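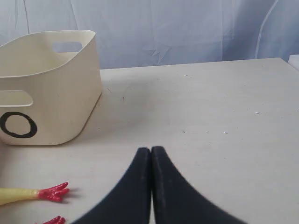 Forum > Game Balance > Patch discussion
Thread: Trade route decay since the August patch

quillon_k wrote:
Has anyone else measured route decay on long runs? Before the patch a grain route from Sarstead to the coast lost one point of yield per season. It now loses one per convoy, so a route with four convoys a season decays four times as fast. The patch notes only mention "smaller adjustments to upkeep".
My save is on season 25, normal difficulty, no mods. Route income was 865 before updating and 496 five seasons later with nothing else changed.

tallowgate wrote:
Decay per convoy was always there. It was hidden by a rounding error. Yield was stored as a whole number and the loss was under one half, so it rounded away on every convoy and only the seasonal loss showed. They moved yield to a decimal and the loss now adds up.

quillon_k wrote:
That would fit the numbers. It does not make it balanced, though. Depots cost the same as before and pay back in twice the time.
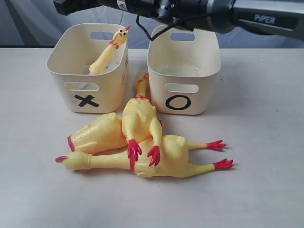 I also checked river routes and they decay at the same rate as road routes, although the tooltip still says "reduced wear". Either the tooltip or the code is wrong.

osier99 wrote:
Tooltip is wrong. The Brornia faction has the reduced wear trait and the text is shared. Play as Brornia and river routes hold up fine.

tallowgate wrote:
Disagree. I have a Brornia save and the trait applies to ships, not to the route. Hull repair is cheaper. Yield drops at the normal rate.

osier99 wrote:
Then you have not built the lock house. The trait needs one at both ends.

tallowgate wrote:
Both ends have one. Same result over six seasons.

marl_and_clay wrote:
Two practical points for anyone who just wants to keep playing.
First, use fewer and larger convoys. The loss is a flat amount per departure and ignores cargo size, so one full convoy costs you a quarter of what four light ones do.

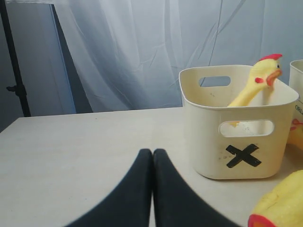
Second, turn off automatic dispatch in the route panel. It sends a convoy whenever the depot passes one third full – sensible under the old rules, expensive under the new ones. I set mine to dispatch by hand at the end of each season.

quillon_k wrote:
Tried both. Income is back up to a level I can live with, but managing twelve routes by hand is tedious. A minimum load slider would fix it.

osier99 wrote:
Mendent had a slider like that in the first beta. It was taken out when the AI players could not handle it.
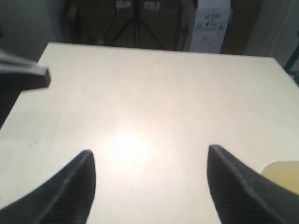
Page 2 of 3

marl_and_clay wrote:
I have filed the tooltip as ticket 3133. Please add saves there if you have a river route on any faction. State the difficulty, as Hard applies its own multiplier and will muddy the comparison.

tallowgate wrote:
Added mine, 19/03/2024 build, both lock houses built.

osier99 wrote:
Loaded it. Your northern lock house is unstaffed, so it counts as absent.

tallowgate wrote:
It was staffed for the first four seasons and the yield graph has no kink when the workers leave. If the trait did anything to yield there would be one.

osier99 wrote:
Fair. I will rerun it from the Manríquez scenario start, where both are staffed by default.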